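The Spare Sheet

Anas Samir had rented the room above the Plutar bakery for 12 years, and in all that time he had never owned a second sheet. He washed the one he had on Sundays, dried it over the bathroom door, and put it back on before dark.

Then his nephew wrote to say he was coming in December and could he stay a week. Anas read the message twice and went downstairs to ask Ozan Bilgin, who ran the ovens, where a person bought bedding.

"Dadel Street," Ozan said. "Don't pay more than 22 for a sheet."

Anas paid 26. The woman in the shop asked what size and he said large. She asked what color and he said the color of nothing much, so she gave him beige.

He carried it home under his coat. The nephew would have the bed and Anas would take the couch - that was settled. He moved his books to the floor, took the old sheet off, and shook the new one out. It came down crooked. He pulled one side straight and the other side went wrong. He walked around to the far side, pulled there, and walked back.

It was much too big. He had never had that problem before. The old sheet had shrunk a little every year, and he had got used to pulling hard and making do.

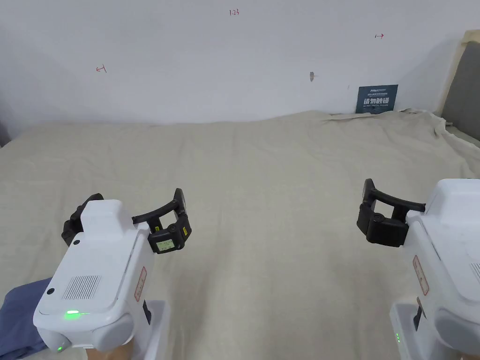

He tried again from the foot of the bed, working up toward the wall with the flat of his hand. Some of the creases went. The ones from the packet stayed where they were, and he decided his nephew could live with those.

Around six, Ozan came up with a loaf and stood in the doorway.

"You bought one for a king," he said.

"It was the large."

"What did she charge you?"

"22," said Anas.

Ozan nodded and put the loaf on the shelf. Then he took hold of one corner, Anas took the other, and they tucked it in.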